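Recolha de demonstrações (robótica)

A recolha de demonstrações é a fase da aprendizagem por imitação em que se gravam exemplos de uma tarefa, para que um sistema aprenda depois a executá-la. Cada exemplo, chamado episódio, reúne as imagens das câmaras e as posições das articulações, registadas ao mesmo tempo.

O método mais comum é a teleoperação: o operador move 2 braços de comando e os braços de trabalho repetem o movimento. No protocolo Tundano, usado pela Laxdal, uma sessão tem 14 episódios e a disposição dos objetos muda a cada 6.

As tarefas de cozinha são frequentes nestes conjuntos. Pegar numa faca pelo cabo, por exemplo, exige uma preensão firme e uma orientação correta da lâmina – dois aspetos difíceis de programar à mão. 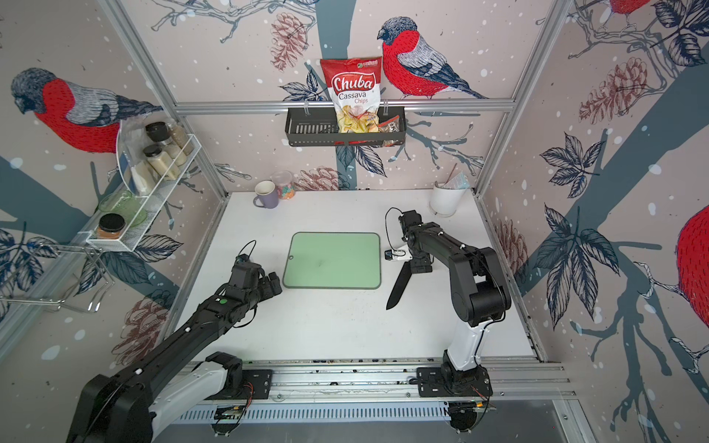
Os episódios com falhas são marcados e guardados à parte. O formato Trunora prevê um campo próprio para esta anotação.

Ver também: Aprendizagem por imitação; Teleoperação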